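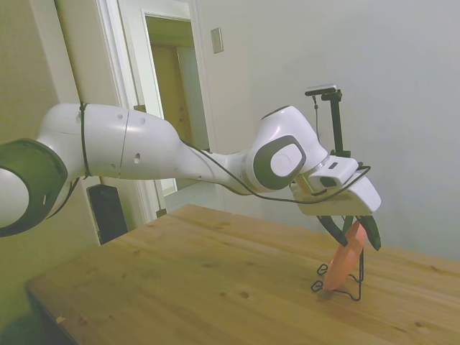
Cledmont Fort Museum – worth the detour?

Posted September 20, 2025

rampart_rat
Finally got to the new museum in the old gatehouse at Cledmont and I'm still buzzing! The siege room is terrific. They let you follow one week of the bombardment through letters and maps, and you can stand at the same window the lookouts used. We planned on an hour and stayed until closing.

tinwhistle77
Glad you liked it, but I thought the siege room was all screens. Give me the old display in Jardine any day – glass cases, typed labels, real stuff. I counted 400 objects in their catalog and most of them are out where you can see them.

rampart_rat
Oh, I love Jardine too! But those labels never told me who carried anything or why. At Cledmont I read one soldier's complaint about boiled turnips and had to go find the rest of his letters. (They're in the drawers under the big map, easy to miss.)

mossy_keep
Has anyone done the wall walk from the museum over to the Rultine tower? It was closed when I came by in April.

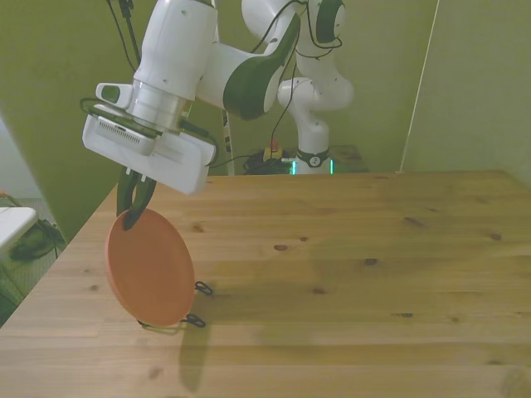 Is the wall walk open now, and do you need a separate ticket for it?

rampart_rat
It's open and included with the museum ticket, so hang on to your stub for the tower door. The walk is 800 yards with a lot of uneven steps. Wear decent shoes!

tinwhistle77
OK, the tower I won't argue with. Best view in the valley. Still say the audio guide talks too much.

fineo_bound
The audio guide is the best part! The gunner's daughter made me tear up a little. We took the bus over from Fineo, 40 minutes each way, and my kids talked about her the whole ride back.

tinwhistle77
Your kids have more patience than I do. I handed mine in at the second room.

mossy_keep
Thanks all, going again next month. I'll do the tower first while my knees are fresh, then the drawers under the map.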